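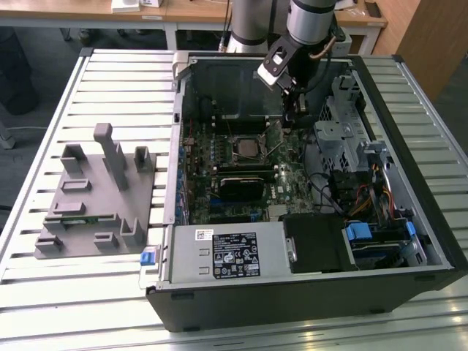 *Tower on its side, motherboard facing up.*

# Cleaning the dust from an old desktop computer

My desktop computer stands under the kitchen desk, near the back door, and it collects everything: flour, dog hair, sand from the shoes. For years I did not open it. Then in September the fan became so loud that my neighbor Salim Mabula heard it during a phone call and asked if I was using a vacuum cleaner. After this I learned to clean it properly, and now I do it 2 times in a year. These are my notes, with some corrections from Florence Dufour, who repaired office machines in Batatthorpe before she retired.

## What I prepare before

- a Phillips screwdriver of middle size
- a soft paint brush, new, one inch wide
- a can of compressed air, or a small hand blower
- cotton swabs
- an old egg carton for the screws
- a dry cloth without lint

I do not buy special cleaning sets. I once paid 33 dollars for one with the name Fliltora on the box, and inside was mostly the same brush that I had already from painting the window frames.

## Where to work

Choose a table with good light, and enough space that you can walk to the other side. Carpet is a bad place, both for static and for lost screws. If the weather is dry and still, the porch is the best, because the dust that comes out of a computer is very fine and it will settle on your curtains. I do it in the morning, before I mop the floor and never after.

Shut down the computer in the normal way. Switch off the power supply at the back, pull out the cord, then press the power button for 5 seconds. Take a picture of the back side with your phone before you remove the other cables. I was sure I would remember which one goes where, and I did not.

Lay the tower down so that the side panel you will open is on top. On most towers the panel is held by thumb screws at the back, and it slides toward the back before it lifts. Do not force it with a knife. Mirjana Bošković lent me hers to try and I have bent the edge of it a little - I am still sorry for this.

## Brushing and blowing

Touch a bare metal part of the case with your hand before you touch anything else inside, and repeat it from time to time.

Start with the brush and go from the top to the bottom, the same as when you dust a bookshelf. Hold the brush very light on the board. In the corners the dust is often like felt, and you can lift it with two fingers.

When you use the air, hold every fan with one finger so it can't spin. Use short puffs and keep the can upright. If you turn it over, cold liquid comes out and can leave marks or do damage. The metal fins on top of the processor need the most patience. Blow from one side, then from the other side, and wait a moment between.

Please do not use the household vacuum cleaner inside the case. The plastic nozzle can make static, and mine also swallowed a small screw that took me one evening to find in the bag.

The power supply I never open. I only blow through its grille from the outside, in short puffs. 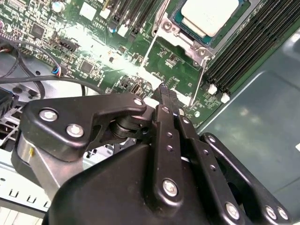 **Must I take off the processor cooler to clean it well?**
Leave it in its place for normal dusting. If you remove it, you must wipe off the old thermal paste and put new paste before you close the computer.

## Fans, filters and the outside

Many cases have a dust filter in the front or under the bottom. It comes out with a pull or with small clips. I wash mine in lukewarm water with one drop of dish soap and let it dry for a whole night on a towel. It must be fully dry before it goes back.

For the fan blades I use a cotton swab, only a little damp with rubbing alcohol. One swab is good for about 4 blades, then it is gray and only moves the dirt around. The plastic outside you can wipe with a damp cloth, but spray the cloth and not the case.

## Closing

Look if some cable has moved near a fan. Put the panel back, then the screws, then the cables according to your picture. The first start should be done with the tower standing where you can hear it. A scratching sound means usually that a cable touches a blade, so switch it off and open again.

I now keep my tower on a low wooden stool that Hamisi Ondieki made for plants. It stands a hand's width from the wall, and the filter stays clean much longer than it did on the floor.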